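Robot Software Studio
Handout 6: From Camera Pixels to a Closed Gripper

Read this before the lab. You'll need a working install of the Purba simulator and the Vorville planning library, and you should have finished the transforms exercise from Handout 5. If your frames still come out mirrored, fix that first. Everything this week stands on top of it.

6.1 Where we are

So far we've moved an arm to a joint target, and we've moved a hand to a pose in space. Both are great fun the first time they work, and both cheat in the same way: you typed in the target. This week the target comes from perception. Your code looks at the tabletop, picks an object, works out how to approach it with one of two arms, and closes the fingers. It's the first handout where all the parts of the course talk to each other, and I think it's the best one!

The loop has four stages, and the starter code has a file for each:

segment.py takes a color image and a depth image and returns a mask for every object
propose.py turns a mask into a ranked list of grasp poses
plan.py finds an arm path to a pose, or says there isn't one
servo.py runs the last stretch with the camera in the loop

You'll write propose.py from scratch and patch plan.py. The other two work as given, though please read them. There's a lovely trick in segment.py for separating an object from its own shadow.

6.2 Masking the robot out of its own view

A head camera that looks down at the work also looks down at the robot. The torso and both arms take up a big share of the pixels, and the depth camera is perfectly happy to report them as surfaces. Feed that straight to the segmenter and it will propose grasping your own elbow. (Every group does this once. Save the log, they're fun to read.)

The fix is to render the robot model from the camera pose using the current joint angles, grow that silhouette a little, and throw away every depth point under it. Purba gives you the render for free through robot_mask(). Growing it is up to you. Too little and you get a thin ghost outline of the arm floating in the point cloud. Too much and you erase the very thing you're reaching for, especially when the wrist is already hanging over the table.
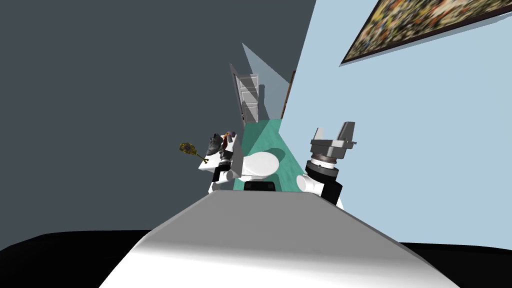 Once the robot is gone, fit the table plane. RANSAC with a tight threshold does the job, but restrict it to near-horizontal planes or it will happily hand you a wall, since a wall often has more points than the tabletop does. Then keep whatever sits above the plane and inside the table's outline, and cluster it.

Watch out for objects that hang over an edge. A strict crop slices them at the table boundary, the center shifts inward, and your grasp lands off to one side. Crop first to find the seeds, then grow each cluster back out past the boundary.

6.3 Proposing grasps

With a parallel gripper you're looking for two roughly opposite surfaces that fit between the fingers. The simple method goes a long way:

Take the cluster's points and find its main axes. Line up the closing direction with the shortest axis. Sample positions along the longest one. Reject anything wider than the finger opening, or where a finger would start inside the table.

This is very good on slender things and poor on hollow ones. A shoe is the classic case. Its bounding box is too wide, so the simple method gives up, yet a rim around the opening is a perfectly nice thing to pinch. For full marks your proposer has to handle rims: look for thin sheets of points with free space on both sides. It takes an afternoon, and watching it find its first rim is worth every minute.

Score with a weighted sum and keep the weights in the config file, please, so that you can sweep them later.

6.4 Choosing an arm

Ask the planner for both arms and compare. Don't decide with a left/right rule based on the object's position. That rule breaks as soon as furniture gets in the way, or when the idle arm is parked across the path. The idle arm is an obstacle like any other, and the starter version of plan.py forgets it. That's the patch you have to write.

Path cost is the sum of joint travel plus a penalty for passing near joint limits. If both arms fail on the top grasp, go to the next grasp before you give up on the object.

6.5 The numbers from our baseline

The practice set, Plaritz, has 3963 saved starts. We hold back 371 for grading, and those stay hidden. The reference solution fails on 56 of the hidden ones, and most of those failures are rims it never proposed. You can beat it! A group last May did, with a scoring change of a few lines.

If planning seems slow, profile before you tune. On the lab machines a single arm query takes 233 milliseconds with the default collision mesh, and nearly all of that is spent checking the gripper against the point cloud. Thin the cloud out first.

6.6 To hand in

propose.py and plan.py, with your config file
One page on a failure you understand well, with the log
The seed you used, so that we can replay the run

Upload to the Pranavthorpe course folder by 5 p.m. on the due date. Servoing with a moving target is in Handout 7, so leave servo.py as it is for now, tempting as it may be.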